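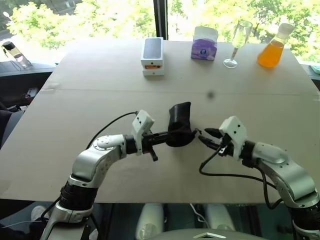
8/16/23

4 min read

Back on the parking stubs. Dalsgaard's office wants to know if we can pull usable prints off old paper from the Skurkley garage case before they let us touch the real ones, so all of this is practice stock that Toon and I handled on purpose back in July. 113 stubs in the batch, the same kind of thermal paper the garage uses, every one with at least one good thumb on it. Mine are the smeary ones, sorry.

First thing to write down before I forget: do NOT use the regular ninhydrin mix on these. I know, I know, it's on the sheet taped inside the hood. I did seven anyway with the old bottle because I wanted to see how bad it was, and it was bad. The coated side went dark gray in seconds and whatever ridge detail was there is buried. Kaj thinks an ethanol rinse will lift the gray and save some of it. I left them in the tray with her initials on it, so Kaj, they're all yours.

The rest of the day went to the low-solvent mix Birthe brought over from her last job. Much better! The paper stays close to white and the prints come up that nice purple, slow but clean. I ran them in the Womano cabinet at 60 percent humidity and no heat at all, door shut, and made myself go do the paperwork instead of peeking. Toon peeked. The humidity dropped and took ages to climb back, so the middle rack may lag behind the other two - please read it separately.

Some trouble with the cabinet readout too. It disagrees with the little Rekik meter, and I trust the Rekik more. I'm using its number in the log from now on and I put a note on the page where it switches over.

Had a long phone call with Vibeke Nørgaard at Dalsgaard's in the afternoon. She asked if we could say how old a print is. No, we can't, and I told her so about as plainly as I could, and then she asked it again a different way (she's a lawyer, fair enough). We can say a thumb touched the stub. When it touched it is for the garage clock and the witnesses to fight over. She also wants the photos with a scale in every shot, which we do already, and a list of who handled what. That list is half done. Grímur has the other half on a legal pad somewhere.

Oh, and gloves. We're leaving smudges through the thin ones when they get sweaty. I found one on a blank control stub, pretty as anything. Switched to doubles after that and ran fresh blanks.

Left for next time:
- read the racks again after 3 days, middle one on its own page
- ethanol rinse on the gray ones (Kaj)
- handling list off the legal pad and into the log
- order more of the low-solvent carrier, we're down to the end of the jug
- ask Birthe how long her mix keeps once it's open

Recent entries
Superglue fuming on soda cans, second try
Shoe marks in potting soil
Why the evidence fridge was beeping
Toner or ink? Notes on the forged permit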